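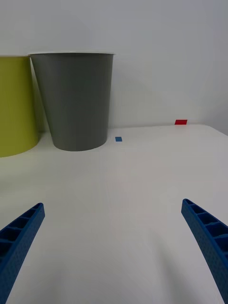

Tae-yang Ma asks if we can sign the Prakia kit off today. Not yet, two items open.

**Prakia gripper kit, trial check, Oct 20, 2026**

- [x] E-stop, both buttons. fine
- [x] Finger screws tight. Redo after 300 cycles
- [ ] Pinch guard. Missing from box, Burklow sending one
- [x] Tape marks stuck down flat
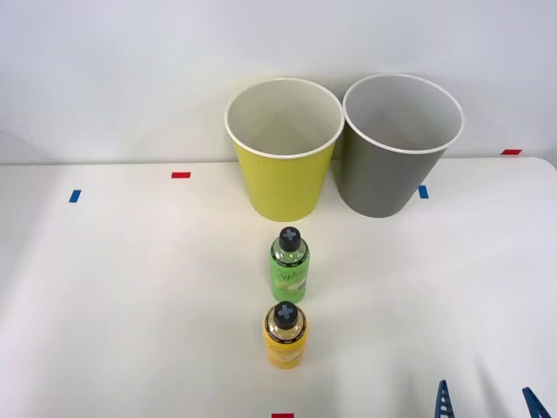 - [ ] Speed limit. Manual says 30 percent, menu lets you set 45. Need answer in writting
- [x] Cable slack ok at full reach

Recheck when gaurd arrives. Erick Kinyua has the key.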